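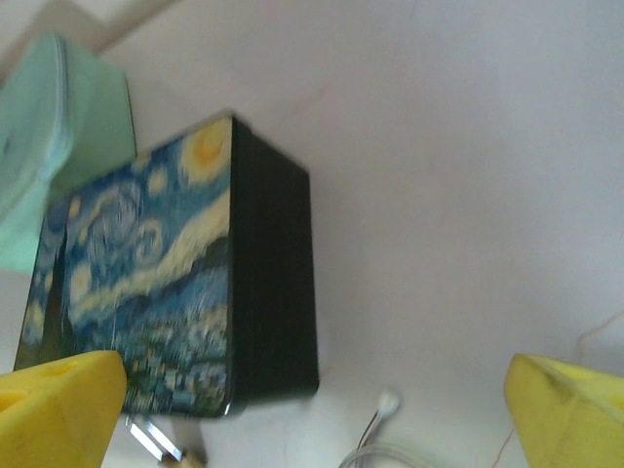

Figure 2. Starry Night print on a black-sided desk item; part of a mint-green item at upper left.

4.2 Does a famous picture make an object easier to find?

The claim that decorated objects are easier to find than plain ones gets repeated a lot in the literature on desk clutter, usually with a citation to Chowdhury and usually without a look at what Chowdhury measured. That study asked people whether they thought they could find a patterned item faster. Most thought so. We don't doubt the answers, but an opinion about speed is a different thing from speed, and the two have been run together ever since.

Our own material comes from the Sellonmont inventory, which lists 600 small items kept on or near work tables: cases, pads, boxes, tins, bottles, caps, locks and so on. Each item was coded as plain, patterned or pictorial. "Pictorial" was kept for prints that a coder could name on sight, and the Starry Night is about as safe a case as we could hope for. The swirl in the sky, the dark cypress and the yellow moon can be picked out even when the surface is tilted away from the viewer. A solid color such as mint green was coded plain, however bright it was. One coder objected to this rule throughout, and we think the objection has some merit (see below).

We then asked 22 people who worked with these tables to say from memory where a given item had last been put down. Pictorial items were named more readily. They were not placed more accurately. Participants would say "the Van Gogh one" at once and then point to the wrong end of the table. If the print helps at all, it seems to help with talking about the object, and the earlier papers did not separate that from finding it.

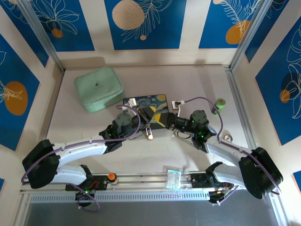 Do people tidy decorated items away less often than plain ones?
The inventory can't settle that, as it records what was out on the tables and has no record of what had been put in drawers.

There is a further problem that we have not seen raised elsewhere. Pictorial items in the inventory tend to be large and flat-faced, for the simple reason that a painting needs room to be printed. Caps, padlocks and small bottles almost never carry one. Any advantage for pictures could therefore be an advantage for size, and with 22 participants we can't pull the two apart. The Buvent group reports that it controlled for size, but its table gives only two size classes, small and large, and a zippered case and a tin could fall into either.

The coder's objection about color belongs here too. Barrett Castellanos argued that a single unusual color on a pale table does the same work as a picture and should have had its own code. We recoded part of the inventory his way and the difference between plain and pictorial items shrank - not to nothing, but enough that we would not want to build a storage guide on it. The Trusgate guide does exactly that, and recommends pictorial covers for anything "often mislaid." We found no support for the advice in our data.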